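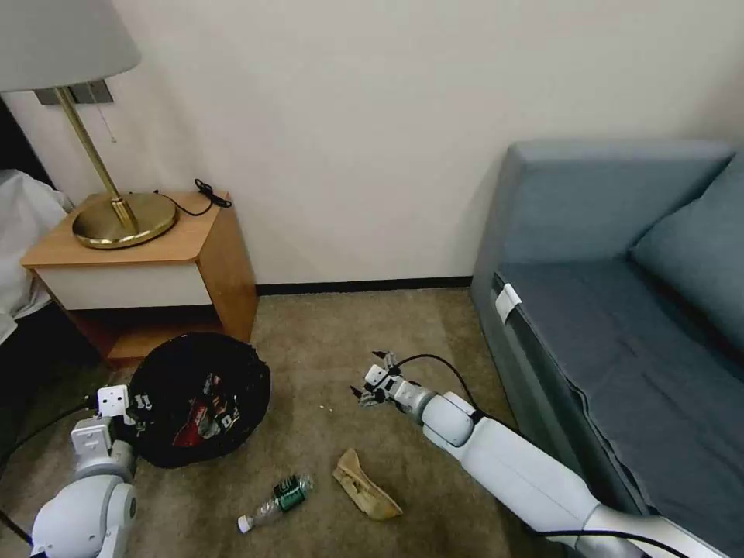 Is it worth staying overnight in Plusham if you only want to walk the old salt road?

I'd stay 2 nights. The road can be walked in a day, but the bus back leaves before most people would finish, and the second half is the better half.

2025-07-13

I had wanted to do this walk for a long time and kept putting it off. The salt road runs from the quay at Plusham up to the ridge at Trernenora, and then down the far side to Winemo, where the salt was weighed and sold on. A marker stone near the quay has the year 1753 cut into it. That is when the road was surveyed, according to the leaflet at the library. Parts of it must be a good deal older. In places the track has sunk so far between its banks that you can't see over either side.

I split it in two. On the first day I walked from the quay to the ridge and came back the same way. On the second I took the early bus up to Trernenora and walked down to Winemo. If you have someone to drive you, you could do it all in one direction and skip the repeat.

The first section is flat and a little dull. You follow the edge of the salt pans, most of which are now reed beds, and there is no shade at all until the pump house. I started before seven and was glad of it. I had two bottles of water and could have used a third. There is a tap marked on the older maps by the pump house, but it has been capped.

After the pump house the road turns inland and starts to climb. The surface is loose stone for the first stretch, then packed earth, then a short run of the original paving. The paving slabs have two grooves worn in them from cart wheels, and they are slick even in dry weather. I walked on the grass beside them. A sign asks you not to, so I suppose I should have picked my way along the stones.

The ridge at Trernenora is 81 meters above the quay. That doesn't sound like much, and on the way up I kept thinking I must have misread it. The climb comes all at once at the end. There is a bench at the top and the foundations of the toll house, which you can step over in one stride. From the bench you can see the whole line of the road back down to the water. I ate lunch there and stayed longer than I had planned. 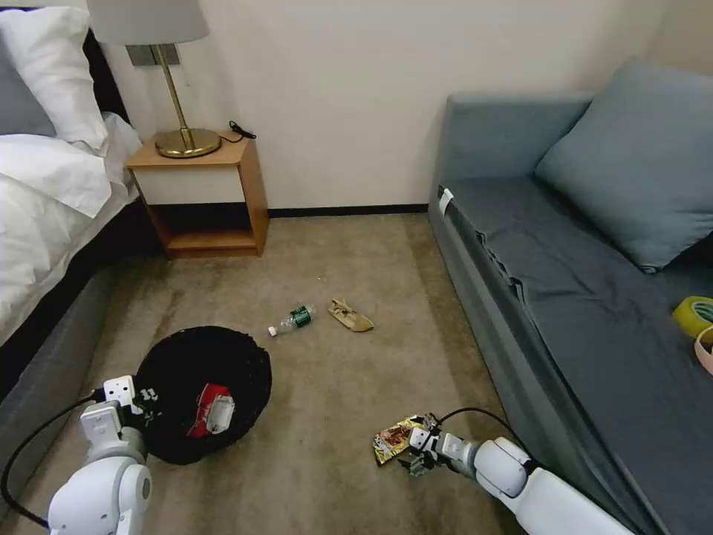 Going down to Winemo the next day was easier on the lungs and harder on the knees. The track drops through oak woods, crosses a stream by a plank bridge, and comes out in a field behind the church. My feet were sore by then, and I spent most of that evening lying flat with the leaflet and a map, working out where I had lost the path in the woods. The room was small, with a bed in white bedding on one side and a low gray sofa on the other, and the sofa was where the maps ended up. As far as I can tell I went left at the fork by the stream when the proper road goes right. Both get you to the church, but the left one misses the second marker stone.

I didn't see that stone, so I can't tell you whether the date on it matches the first. The leaflet says it does. A different sheet, pinned up in the bakery at Winemo, says the stone was moved when the field was drained and set back facing the wrong way.

A few practical things. The bus from Plusham to Trernenora runs in the morning only, and you pay the driver in cash. The one back from Winemo stops outside Gaillard, the hardware store, and not at the shelter across the street, which is for the school bus. I waited at the shelter first. The bakery sells sandwiches until they run out, and they had run out when I got there, so buy lunch in Plusham before you set off. Wear shoes with some grip for the paving.

I carried a walking stick the first day and left it behind the second. I would do that the other way around next time. The downhill is where I wanted it, especially on the steep bit above the plank bridge, where the bank has slipped and the path is narrow.

There is a northern branch of the road that goes off before the ridge toward the old lime kilns. The gate was chained in July, with a notice about ground-nesting birds, and it should be open again in the fall. I'd like to go back for that and look for the second stone on the same trip.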